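The Ferry Bell at Nirkstead

My grandmother kept the ferry bell at Nirkstead for most of her life, and when her knees gave out the job came down the hill to me, along with her raincoat, her kettle and a notebook in which she had written every crossing she thought worth remembering. There were 103 of them. I read the whole notebook the first winter, sitting in the little hut above the landing with my feet against the stove, and I remember being a bit put out that I wasn't in it, though I had crossed that water with her more times than I could say.

The bell itself was older than any of us. It had come off a grain boat called the Wimar, and it had a crack near the lip that gave it a flat, friendly sort of sound, like somebody calling you in to supper with a cold. You rang it once when the ferry left our side and twice when you saw it leave the other, and if there was fog you just kept ringing until your arm was sore or somebody shouted that they'd landed, thank you, and would you please quit.

I was not good at it to begin with. I rang early and I rang late, and one morning in April I rang for a ferry that turned out to be a raft of reeds with a heron standing on it. The bakery at Jadow, across the water, had put its rolls in the oven by that bell for years, and I'm told they were a dark batch. My grandmother laughed so hard when she heard that she had to hold on to the bedpost.

She wanted the news every evening, you see. I'd walk up with the bread and sit by her window and she'd ask who had crossed, and what they carried, and whether they'd looked back. That last one mattered to her. People who looked back, she said, were coming home by the late boat, and you ought to leave the lamp lit for them, whatever the timetable told you.

So I began to watch for it. A boy with a fiddle case looked back. A woman in a green hat didn't, and then she did, right at the middle of the river, and I lit the lamp and stood there feeling foolish until nearly midnight, when the ferryman brought her over with her hat in her lap. She nodded at me as if we'd arranged it. I wrote her down that same night, under my grandmother's last entry, in my own much worse handwriting.

After that I kept odds and ends on the shelf in the hut for whoever might come in off the late boat: a dry towel, a tin of ginger cookies, a comb, something to drink. 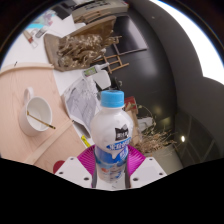
A white bottle with a light blue cap.

On the 12th August my grandmother announced that she would like to cross. It took two of us to get her down the hill, and the ferryman put a kitchen chair in the bow for her, and she wore her good shoes, which she hadn't had on since the wedding at Durrani. I rang once, as clean as I have ever rung it. Then I stood on the landing and watched the boat grow small, with the chair and the straight little back in it, and I told myself I wouldn't mind either way.

She got past the middle. She got past the marker post, and the willows, and I had my hand up on the bell rope for the other side when I saw the chair begin to wobble. She was turning herself around in it, the whole chair, bump by bump, with the ferryman holding on to the back and plainly begging her to stop.

I went in and filled the lamp.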